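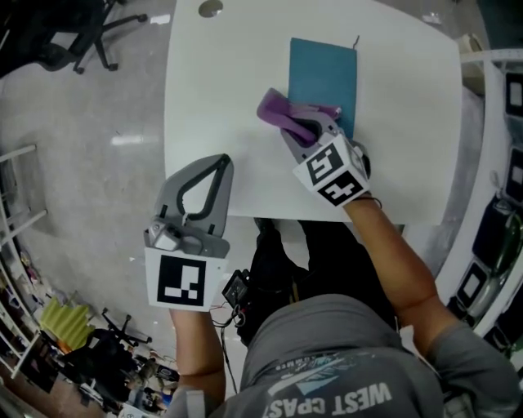
About Griltov Claims Review

Griltov reads insurance files for people who have been told no. Mostly that means disability income, homeowner's water damage and the long tail of auto medical benefits. We started with two desks above a tire shop on Flestness Avenue. There are 12 of us now, still on Flestness, and the stairs are still bad.

We aren't a law firm and we don't sell policies. We take no referral money from adjusters, contractors or clinics. You should ask anyone in this business that question, us included, and ask to see it in writing.

What we doubt

We doubt the phrase "full and final." We doubt denial letters that quote half a clause. We also doubt a fair number of the people who call us, and we'd like to say so up front. Last year we opened 727 files and told plenty of those callers that the insurer had read the policy correctly. Some were angry. A few had been promised a big check by somebody with a billboard.

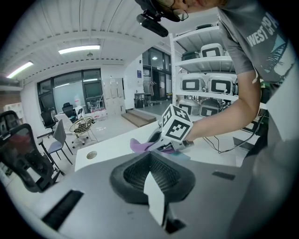
The same goes for software. Every vendor with a booth has a product that will "score" your claim in seconds. We tried one called Burnura on 50 closed files, and it missed a misquoted exclusion that our newest reader caught before lunch. We may try it again someday. For now a person reads every page, including the fax cover sheets.

How it works

You send us the policy, the denial and whatever letters you kept. The first reading costs $135, and you pay it whether or not you like the answer. You get a written opinion with page numbers. If we think there is something to argue, we say what it is and what it might be worth, and we give you a list of attorneys who handle that kind of dispute. Szabo, our sister office, takes files in Hungarian and German on the same terms.

We don't publish a success rate. Ask how the other firms work theirs out and you'll see why.

The office is open from 9 a.m. to 4:30 p.m. and closes for two weeks in February. Please send copies and keep your originals.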